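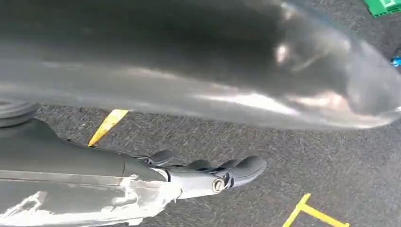
Home News Products Stores Contact

1st June
By Līga Mägi, Press Office

Clitthorpe adds gloss gray to its Iltine housewares range

BRESTON — Clitthorpe will sell its Iltine range of housewares in gloss gray starting this week. The new finish joins the matte white and matte green the company already offers, and it will be stocked in all 7 Clitthorpe stores as well as online.

Gloss gray has been the color customers asked for most often since the range was launched. A trial batch of 200 pieces went on sale at the Breston store in May and sold out before the end of the month.

"People kept telling us they wanted something smooth and shiny that they could leave out on the counter," said Musyoka Urio, who manages the Iltine range. "We tried a darker gray first and it looked heavy in a small kitchen. The one we settled on is lighter in daylight and a bit deeper in the evening."

The shapes have not changed. Iltine pieces have rounded sides and few hard corners, so they can be wiped down with a damp cloth. Clitthorpe recommends mild dish soap and a soft cloth for the gloss finish. Scouring pads and powder cleaners will dull it and should not be used.

Paulauskas, the workshop that finishes the range, has added a second polishing line for the new color. The first full order is for 690 pieces — most of them in the two larger sizes — and a second order is planned for later in the summer.

Prices are the same as for the matte colors. Orders over $70 ship free. Customers who bought from the trial batch are covered by the standard Iltine guarantee and do not need to register again.

Samples of the finish are available to press and trade buyers on request. Please include a mailing address and the name of your publication or store.

Press contact: Līga Mägi, Clitthorpe Press Office, Breston
© Clitthorpe. All rights reserved.
Back to top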